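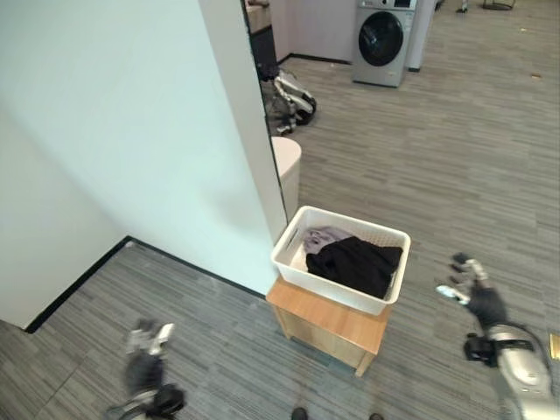
Wednesday, 7:40 am

Detergent residue work, cotton set, continued from page before last. Bath made up to the Penport recipe, second revision. Powder is from the opened Fuson drum. Lid was on properly this time.

Tap water hardness came back higher than the July figure. I have not corrected for it. The correction table in the Deng folder assumes a softened supply, and ours has been bypassed at the valve since the plumbing job. Anyone comparing this set with the earlier one should read the two blank columns first.

Procedure as run:
Swatches conditioned overnight on the rack, weighed dry, washed, rinsed twice, spun, hung, conditioned again, weighed.
Liquor volume 1,000 mL per pot, measured by cylinder. The jug reads high.
Swatch mass limit 300 g per pot including ballast. Ballast is the old hemmed cotton, boiled out before use.
Rinse liquor kept from both rinses, labelled by pot letter and rinse number, in the fridge on the second shelf.

Pot C lost its lid seal during the main wash and dripped on the bench. Liquor was topped up with unheated tap water, then I thought better of it and marked the pot as void. Swatches from C are still in the set on the drying line, with a knot in the corner thread. Do not weigh them in with the others.

10:15 am

First rinse conductivity, pot A, 879 microsiemens per cm. Pot B close enough to A that I reran it with a rinsed probe to be sure the cell wasn't holding over. Same reading to the last digit but one. Pot D is well above both. D was the pot nearest the heater and the thermometer there had drifted, so it may have run warm. Undissolved powder is the other candidate. There was a line of grit in the bottom of D when it was drained, pale and slightly gummy between the fingers. Scraped into a vial and labelled.

Tap blank run before and after. Drift between the blanks is inside what the meter manual allows, but it is always in the same direction, upward, and I would like the cell cleaned before the next set.

Second rinse figures are in the bound sheet. A and B come down as expected. D comes down less than it should if the trouble were only in the wash liquor, which points back to the grit, or to powder caught in the ballast hems. Hems are double folded and hold a surprising amount. Suggest we cut the hems off and overlock the edges. It will change the ballast mass, so the whole lot will need reweighing.

1:30 pm

Drying. Line is slower than the Civel cabinet but the cabinet leaves a colour cast on the undyed cotton that shows up in the whiteness readings. Still not sure whether that is scorch or something coming off the door gasket. A blank swatch is in there now on the low setting with the gasket wrapped in foil. If it comes out clean, it's the gasket.

Handle feel, my own hand only, no panel: A soft, B soft, D harsh along one edge. The harsh edge on D matches the side that sat lowest in the pot.

Whiteness meter warmed up for the full period. Tile check passed. Readings taken on four layers, turned a quarter between shots. Face side only. The earlier set was read on both faces and averaged, so the numbers are not comparable until somebody rereads the July swatches, which are in the envelope behind the balance.

4:50 pm

Run counter on the bench washer reads 3,629. Service was due some time back according to the sticker. The drain pump is noisy at the start of the spin and quietens after a few seconds. Not urgent.

Foil test out of the cabinet. Cast is fainter but still there. So it is partly gasket, or the foil was not sealed at the hinge side, where it had lifted. Repeat with tape.

To do:
Clean conductivity cell, dilute acid then a long soak.
Grit from D, try dissolving in warm deionised water, then check pH.
Get the softener valve put back, or write up a hardness correction for the raw supply.
Reweigh ballast after the hems come off.
Replace lid seal on C, and check the others while the box is open.
Order filter papers, the medium grade. The fast ones let the fines through.

Pots rinsed and inverted. Line left up overnight, window shut.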